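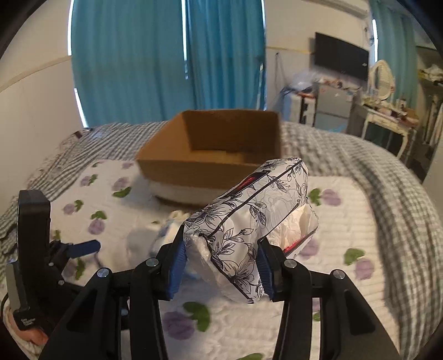 Floral packet held just in front of the carton, both pads on the low end.

March, bedroom setup, 7:40 in the morning

Carton task again. Written up between batches, so the handwriting part of my brain is already tired and the rest will catch up.

Task as it stands on the sheet: pick up a soft item from the mat, bring it to the open carton, put it in, let go, come away clean. The sheet gives this one line. The sheet was written by someone who had been thinking about blocks.

Soft packets are a different animal. Grip one in the middle and both ends droop. Grip it at one end and the other end goes wherever it likes, usually up and to the side, like a flag on a ute. I've been holding the floral one by the low end and letting the rest stick out on the diagonal. Looks silly, but the pads get a decent bite and the printing stays in view of the camera. The trouble comes at the carton, where a diagonal packet is wider than you think it is and the corner is exactly where you left it.

Things I'm doing now that I wasn't doing at the start of the month:

Slow down before the carton and not at it. If I brake over the rim, the replay learns to dither over the rim, and then we have an arm that hovers over a box like someone deciding whether to send back the soup.

Turn the wrist on the way across. Turning it after arriving adds a second little movement that the Ultus trainer treats as part of the job. It is very respectful of my mistakes. It keeps all of them.

Squeeze only as far as the film starts to pucker. More than that and the contents shift, the packet pops forward, and I end up chasing it around the purple print.

Open the jaws fully before lifting away. Half open, the blue ribs hang on to the plastic and bring the packet back out for a visit.

On the quilted mat: I like it and I don't. The puckers give the film something to sit on, so packets don't skate off when the pads come in from both sides. But the purple and green print is busy, and the floral packet has its own flowers to contribute. The Stasex segmenter drew a confident outline around one of the mat motifs yesterday and called it an item. Twice in one batch. I've left the mat in, seeing that real beds come with opinions, but I want a plain-cover batch to compare before anyone decides the model is the problem.

Light: the teal curtains are drawn but they leak down the middle, a bright stripe that moves into trouble by mid-morning. Glossy white film plus daylight gives a lovely flare across whatever part of the packet I care about. I tried pegging the curtains together. The pegs held for three episodes. Working early is cheaper than buying more pegs.

Numbers, for whoever fills in the tracker. The target for the carton task is 1000 kept episodes. We're at 697 after last night's cull. I threw out some 100 from the earlier run, nearly all of them the same fault: the pads closing on the loose end of a packet where there's film and nothing else. It looks like a grip right up until you lift. I'd marked a fair few of those as good at the time, which says something about marking your own homework after dinner.

Two-handed episodes are going slower. The left gripper is supposed to steady or hand over, and mostly it stands there like a guest at a wedding. When I do use it I over-use it, and both hands go for the same corner. The Ginting protocol says to decide the handover point before starting and say it out loud. I feel ridiculous saying "left pad, near edge" to a bedroom, but the episodes where I did it are plainly smoother, so the bedroom will have to put up with me.

Cable on the left side snagged on my sleeve once. Re-routed it behind the elbow. Rolled the sleeve as well.

Calibration: the right gripper's width reading had crept when I checked it fully closed. Zeroed it, ran the open-close check, wrote the value in the Sandosard log. Please check it before you start and not at lunch. I know who I'm talking to, and it's me.

Carton position: I've been putting it back in the same spot out of habit, which is neat and no use at all to the model. From the next batch, shift it and rotate it a bit between episodes. Flaps stay out of the way for now. Flaps are their own task and I refuse to meet them early.

To do:
Plain cover for the mat comparison batch
Re-mark the last evening session with fresh eyes
Ask whether dropping the packet in flat versus on end matters to the scoring, because I've done both and the sheet is silent
Wipe the pads, they're picking up lint off the quilting
More pegs, maybe

Back on at half past eight if the stripe behaves.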